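How to prepare your home for a tenancy inspection

Updated January 6, 2020

Udmont Housing Service inspects every home it lets in the Gavidari and Yule districts once a year. Tenants receive a letter giving the proposed date. If the date is unsuitable, please contact the Plemodon office to arrange another.

Step 1. Read your inventory

Your inventory was issued when you signed the tenancy agreement. It lists the fixtures in each room and their condition at that time. Tenants who no longer have a copy may request one at the office, quoting form 89.

Step 2. Check windows, doors and walls

Open and close each window and internal door. Note any that stick, rattle or fail to lock. Look along sills and skirting for damp or flaking paint. Pictures may remain on the walls during the visit.
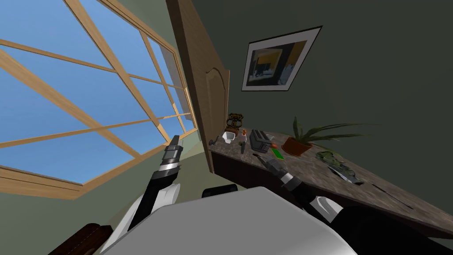
Damage that was present when you moved in should already appear on the inventory. If it does not, tell the inspector at the start of the visit - a note will be added to your record.

Step 3. Check the kitchen

Clean worktops with a mild soap solution and dry them with a soft cloth. Do not use bleach or vinegar on natural stone. Run both taps and look under the sink for leaks. Test the extractor fan at each speed.

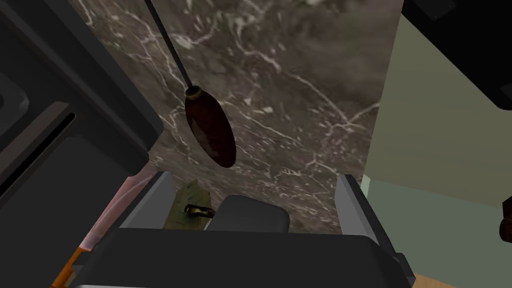

Small chips and scratches count as fair wear. Burns, deep cuts and cracked tiles must be reported before the visit, using form 162.

Step 4. On the day

An adult named on the agreement must be present. The inspector will carry an identity card and will need access to the meters, the loft hatch and the stopcock. Please keep pets in one room.

Step 5. After the visit

A written report will be sent to you. You have 4 weeks in which to dispute any part of it. Charges under £100 may be paid with your rent. Inspections missed without notice are rebooked for July.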